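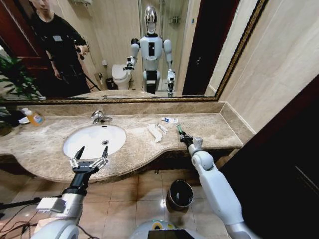
세면대 구역, 문 쪽 점검 위치. 거울에 변기와 유리 샤워부스가 함께 비친다.

Pirzada 레지던스 객실 욕실 안전 점검표 (의견란 포함)
대상: 7층 욕실, 세면대·변기·샤워 구역
양식: Nulow 표준 욕실 점검표, 19개 항목
수신: Coralie Henare, 객실 운영
판정 표기: 적합 / 조건부 / 부적합 / 확인 불가

먼저 양식에 대해 한마디. Nulow 양식은 거의 모든 항목이 "이상 없음"에 표시하기 쉽게 짜여 있다. 지난번 점검표를 받아 보니 19개 전부 적합이었고 의견란은 비어 있었다. 욕실 하나를 제대로 보고도 쓸 말이 한 줄도 없었다는 것인데, 믿기 어렵다. 이번에는 확인하지 못한 것은 확인 불가로 적었고, 적합이라고 쓴 항목에도 미심쩍은 점이 있으면 남겼다.

세면대와 거울

1. 상판의 고정 상태
판정: 적합
의견: 앞쪽과 양 끝을 손바닥으로 눌러 보았다. 흔들림 없음. 다만 하부 받침은 점검구로 손이 닿는 데까지만 봤다. 안쪽 벽에 붙은 받침은 사진 기록도 시공 도면도 받지 못했다. 대리석 상판은 무겁고, 무거운 물건이 멀쩡히 얹혀 있다는 것과 제대로 고정되어 있다는 것은 다른 얘기다. 도면이 있으면 보내 주기 바란다.

2. 상판 앞 모서리
판정: 적합
의견: 세면기 쪽이 불룩하게 나왔다가 옆으로 가면서 들어가는 곡선형이다. 날카로운 데는 없었고 손끝에 걸리는 이 빠짐도 없었다. 양식에는 "모서리가 둥글면 충돌 위험 낮음"이라고 인쇄되어 있는데 나는 이 문장에 동의하지 않는다. 둥글어도 돌이다. 튀어나온 쪽으로 몸을 돌리다 골반을 찧으면 똑같이 아프다. 판정 기준이 날카로움만 묻고 있으니 적합으로 적는다.

3. 상판 표면의 균열
판정: 조건부
의견: 베이지와 황갈색 바탕에 크림색 무늬가 섞인 돌이라 실금을 눈으로 가려내기가 쉽지 않다. 손톱으로 긁어 보는 것이 그나마 낫다. 세면기 둘레를 그렇게 한 바퀴 돌았고 걸리는 곳은 없었다. 그래도 조건부로 둔다. 무늬인지 금인지 애매한 줄이 있으면 마스킹 테이프로 양 끝을 표시해 두고 다음 점검 때 길이를 비교하라고 적어 두었는데, 지난번에도 같은 권고가 있었고 테이프는 어디에도 없었다.

4. 뒤턱과 벽 사이의 실리콘
판정: 조건부
의견: 보수에 Tirneck 실란트를 썼다고 한다. 제품 설명서에는 곰팡이 저항성이 좋다고 쓰여 있다. 설명서가 그렇게 쓰지 않은 실란트를 나는 아직 본 적이 없다. 이음매를 눌러 보니 대부분 탄력이 있었고 수도꼭지 뒤쪽은 조금 딱딱했다. 당장 물이 스며들 정도로 보지는 않지만 5월 점검 때 다시 눌러 볼 것. 덧바르는 보수는 받아들이지 않겠다. 걷어 내고 새로 넣어야 한다.

5. 거울의 부착
판정: 조건부
의견: 상판을 따라 길게 걸린 대형 거울이고 테두리가 가늘다. 테두리 장식은 보기에 좋은데, 저 두께의 테두리가 유리 무게를 받고 있다고는 생각하지 않는다. 뒤에 접착이 되어 있는지 걸쇠가 있는지를 물었더니 "둘 다일 것"이라는 답을 받았다. 점검표에 "일 것"이라고 적을 수는 없다. 아래쪽 모서리를 가볍게 눌렀을 때 움직임은 없었다. 부착 방식을 서류로 확인하면 적합으로 바꾸겠다.

6. 거울 뒷면의 비산 방지 필름
판정: 확인 불가
의견: 벽에 붙은 거울의 뒷면을 무슨 수로 보라는 항목인지 모르겠다. 지난번에는 적합이었다. 어떻게 확인했는지 점검한 사람에게 물어봐 주기 바란다. 납품서에 필름 사양이 있으면 사본으로 대신할 수 있다.

7. 거울 세정제의 보관과 사용
판정: 부적합
의견: 객실 담당이 쓰는 Vornport 세정제가 분무병에 덜어져 있었고 병에 표시가 없었다. 무슨 액체인지 냄새로 맞히라는 얘기밖에 안 된다. 원래 용기를 쓰든지 분무병에 제품명과 희석 비율을 적어 붙일 것. 거울에 바로 뿌리는 습관도 고쳐야 한다. 흘러내린 액이 뒤턱의 돌에 고이고, 대리석은 산성 세정제에 약하다. 천에 묻혀 닦으면 된다.

8. 상판 위의 물품
판정: 조건부
의견: 양식은 "상판 위에 낙하 위험물이 없을 것"이라고만 한다. 유리컵은 낙하 위험물이고 칫솔은 아닌가? 나는 둘 다 벽 쪽으로 붙여 놓으라고 적겠다. 가벼운 비품이라도 앞 모서리 가까이에 있으면 소매에 쓸려 떨어지고, 포장지를 밟고 미끄러지는 일은 생각보다 흔하다. 객실 담당 교육 자료에는 비품을 보기 좋게 "손님 쪽으로" 놓으라고 되어 있다는데, 안전 지침과 교육 자료가 서로 다른 방향을 가리키고 있는 셈이다.

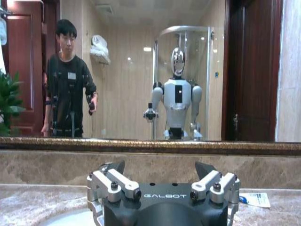
어느 쪽을 따를지 운영 쪽에서 정해 줘야 한다. 현장에서 알아서 하라고 하면 교육 자료가 이긴다. 새로 들어온 사람이 먼저 받는 종이가 그쪽이기 때문이다. 정해지면 교육 자료의 해당 문장을 지우고, 지운 판을 나에게도 한 부 보내 줄 것.

9. 세면기와 상판의 접합부
판정: 적합
의견: 흰 세면기 테두리와 돌이 만나는 선을 휴지로 눌러 가며 확인했다. 묻어나는 것은 없었다. 점검 직전에 누가 닦아 놓았을 가능성은 배제하지 못한다. 예고하고 하는 점검은 늘 이렇다. 다음에는 예고 없이 일요일 오후쯤 퇴실 직후에 보고 싶다.

10. 하부 배관 누수
판정: 적합
의견: 세면기에 물을 받아 한꺼번에 내리고, 트랩 연결부를 마른 휴지로 감아 확인했다. 이상 없음. 수도꼭지를 잠깐 틀어 보고 적합이라고 쓰는 방식으로는 이 부분의 누수를 찾지 못한다. 물을 가득 받아서 내려야 수압이 걸린다. 양식에 그 절차를 한 줄 넣어 달라고 Nulow에 요청해 주기 바란다.

변기 구역

11. 변기 고정
판정: 적합
의견: 앉아서 좌우로 체중을 옮겨 보았다. 바닥 접합부에 유격 없음. 뚜껑은 닫아 둔 상태가 원칙이고, 경첩은 열고 닫을 때 걸리지 않았다. "저소음 뚜껑"이라는 항목이 괄호로 붙어 있는데 안전과 무슨 상관인지 모르겠어서 답하지 않았다.

12. 휴지걸이
판정: 적합
의견: 벽에 달린 작은 고정형이다. 당겨 보았고 빠지지 않았다. 주의할 점은 따로 있다. 일어서면서 이것을 손잡이처럼 잡는 손님이 반드시 있다. 휴지걸이는 체중을 받으라고 만든 물건이 아니다. 고령 손님이 묵는 객실이라면 벽에 제대로 된 손잡이를 다는 편이 맞고, "요청 시 안내"라는 답변으로는 부족하다.

13. 휴지통 위치
판정: 조건부
의견: 변기 옆의 작은 검은 통. 크기는 괜찮다. 청소 후에 통을 어디에 되돌려 놓는지가 사람마다 다르다고 들었다. 밤에 불을 켜지 않고 들어오는 사람에게는 손바닥만 한 차이도 발에 걸린다. 벽에 붙여 놓는 것으로 통일할 것.

샤워 구역

14. 유리문과 경첩
판정: 조건부
의견: 유리에 강화유리 각인이 있는지 찾아야 하는데 조명 아래에서는 잘 보이지 않는다. 손전등을 비스듬히 비춰 확인하라고 양식 뒷면에 작게 적혀 있으나, 뒷면을 읽는 사람이 몇이나 될지. 문은 열고 닫을 때 바닥을 긁지 않았다. 경첩 나사의 조임 기록은 받지 못했다. 기록이 오면 다시 판정한다.

15. 벽 선반
판정: 조건부
의견: 안쪽 벽 높은 곳에 작은 금속 선반이 있다. 하중 표시가 없다. 문의한 결과 정격 하중은 "충분하다"고 한다. 숫자를 달라. 샴푸 큰 병을 올려도 되는지 안 되는지는 형용사로 정할 일이 못 된다. 키가 작은 사람이 젖은 바닥에서 발끝으로 서서 손을 뻗는 높이라는 점도 마음에 걸린다. 숫자가 오기 전까지 무거운 용기는 올리지 않는 것으로 한다.

바닥과 출입

16. 바닥 타일의 미끄럼
판정: 조건부
의견: 마른 상태에서는 문제없었다. 마른 타일에서 미끄러지는 사람은 드물다. 젖은 상태의 시험값을 요청했더니 제조사 안내 책자를 보내왔는데, 책자에는 욕실 사진이 크게 실려 있고 수치는 없었다. 샤워부스 앞에 매트를 까는 것은 찬성이지만 매트 뒷면이 매끈하면 오히려 더 위험하다. 뒷면에 고무가 있는 것으로 제한할 것.

17. 통로 폭
판정: 적합
의견: 양식의 기준은 세면대 앞 600 mm 이상이다. 기준은 통과한다. 기준 자체가 너무 좁다는 말은 해 두겠다. 한 사람이 허리를 굽혀 세수하는 동안 다른 사람이 뒤로 지나가려면 이 폭으로는 어림없다. 문 근처에 두는 화분은 잎이 길게 뻗는 종류인 만큼 통행선 바깥으로 물려 놓고, 화분 받침에 고인 물이 타일로 넘치지 않는지도 청소 때 함께 볼 것.

18. 출입문
판정: 적합
의견: 안에서 잠근 뒤 밖에서 비상 해제가 되는지 시험했고 풀렸다. 동전으로 돌리는 방식이다. 문제는 직원 가운데 이 방식을 아는 사람이 얼마나 되느냐인데, 안내문에는 없다. 손님이 안에서 쓰러졌을 때 동전을 찾으러 다니는 상황을 떠올려 보기 바란다. 층마다 해제 도구를 하나씩 두는 비용은 얼마 되지 않는다.

19. 환기와 조명
판정: 조건부
의견: 환풍기는 돌아간다. 휴지를 대면 붙는다. 그렇다고 습기가 제대로 빠진다는 뜻은 아니고, 뜨거운 물을 한참 튼 다음에 거울 김이 언제 걷히는지를 재야 한다. 이번에는 시간이 모자라 못 했다. 필터 청소 기록에는 같은 필체로 같은 펜의 서명이 줄줄이 있다. 매번 다른 날 썼다고 되어 있으나 나는 한자리에서 한꺼번에 썼을 것이라고 본다. 이 의심은 기록으로만 풀 수 있으니 다음부터는 시각도 같이 적을 것.

부적합 및 후속 조치

부적합은 7번 하나다. 분무병 표시는 오늘 안에 할 수 있는 일이므로 기한을 따로 주지 않는다.

확인 불가는 6번. 납품서 사본을 받으면 닫는다.

서류가 오면 판정이 바뀔 수 있는 항목은 5번, 14번, 15번이다. 전화로 "괜찮다"고 들은 내용은 반영하지 않는다.

재점검은 2명이 들어가서 한다. 한 사람은 물을 틀고 한 사람은 배관을 봐야 10번 같은 항목을 제대로 볼 수 있고, 19번의 김 빠지는 시간도 그때 잰다.

Coralie Henare 님께: 이전 점검표의 "전 항목 적합" 판은 게시판에서 내려 주십시오. 이번 판을 붙이되 의견란을 잘라 내고 판정만 붙이는 일은 없었으면 합니다. 8번의 교육 자료 문제는 회신이 필요합니다.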